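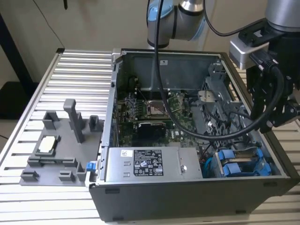

Stemville's fix-it night is moving to the old Pakik building

September 29, 2019

If you've been hauling your dead toaster up the library stairs every month, I have good news for your knees. Starting in March, the Stemville fix-it night is moving into the ground floor of the old Pakik shoe store on the main street, and I went over to have a look before the lease was even dry.

It's big! I'd forgotten how deep that store goes (I got my school shoes there, every single year, always a size too large). The shelves are gone, the carpet is gone, and there's a proper loading door in the back, so people can finally bring in things like washing machines and bikes without blocking the reading room. The library has been very patient with us, but I think everybody was ready.

The rent is being covered for the first 10 months by Athanasiadis, the hardware store across the street, and after that the group hopes to get by on the donation jar and the spring plant sale. I asked what happens if the jar comes up short and got a shrug and a cookie. So we'll see.

Last month's night was the busiest so far, with 106 items on the sign-in sheet. Lamps and vacuums always top the list, but the computer corner had a line out to the coat rack. My own contribution was a radio that only plays one station. It still only plays one station, but it's a better one now.

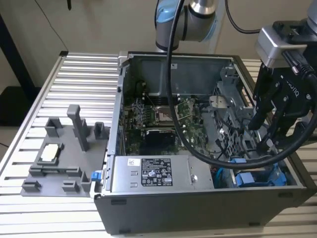 What changes and what doesn't

The hours stay the same, and so does the price, meaning free, with you paying for any parts. You'll still be asked to sit with whoever is working on your stuff. I like that part best, even when I'm only holding the flashlight.

What's new is a sewing area with room for 3 machines, a shelf of loaner tools you can take home for 19 days, and a real sink. There will also be a drop-off shelf for old chargers and cords, so please, please stop leaving them in the library book return. The number 10 bus stops one block over — the Flovholm line, going either direction — and there's parking behind the bakery once it closes for the day.

The library will keep hosting until the move, so nothing changes this fall. Soup is still on if you bring your own bowl.

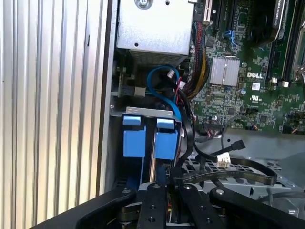
Do I need to sign up ahead of time?

Walk-ins are fine for anything you can carry in one hand. For bigger things, leave a note at the library front desk with your name and what's wrong with it, and they'll give you a time.

The building still needs a coat of paint before March. Brushes are welcome, and so are people who know how to get forty years of carpet glue off a floor.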